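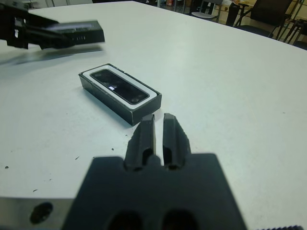

Flulex is publishing this thread to set out where automated handling stands for routine shop-floor and household work, as at Mon 21 June. Our position is that machines can do a modest number of chores well, and that the list is shorter than most purchasing teams expect. Packing and unpacking remains a useful test. A device lying in a fitted tray inside its box, set at an angle on the table, asks for more judgement than a carton squared up on a conveyor.

In January our Hivden workshop drafted a list of 64 common chores, from wiping benches to sorting returned stock. Members were asked which of them they would hand over to a machine without supervision. The majority nominated 11.
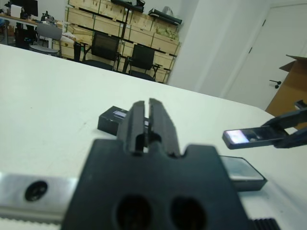
The chores nominated were mostly those in which the item is rigid, of known size and returned to the same spot. Folding towels, coiling leads and emptying a full dishwasher drew very little support.

Ultport, which operates a returns centre of 200 bays, has advised us that it continues to roster staff for all unboxing. It will review that arrangement when its current lease ends.
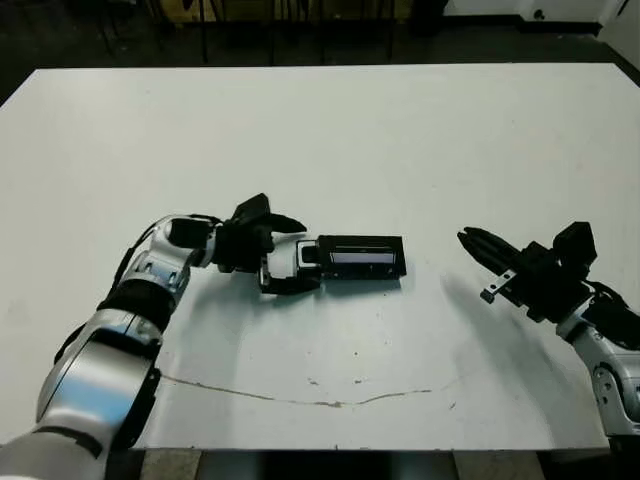
Can a two-armed machine take over a packing bench today?

For a single product line with a person nearby, it can take over part of the work. For mixed goods, we do not recommend it at this stage.

Households present a harder case. A kitchen changes between breakfast and dinner, and the cupboards were not designed with a gripper in mind. The Farah home programme has therefore limited its first stage to 2 chores: clearing a table and putting away tins. 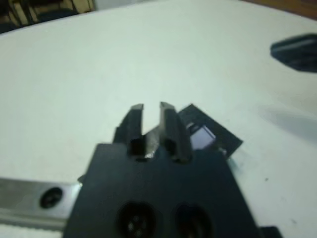
Organisations considering a purchase should ask the supplier to demonstrate the chore with their own goods, on their own benches, for up to a full shift. Written enquiries regarding the chore list may be directed to the Hivden workshop.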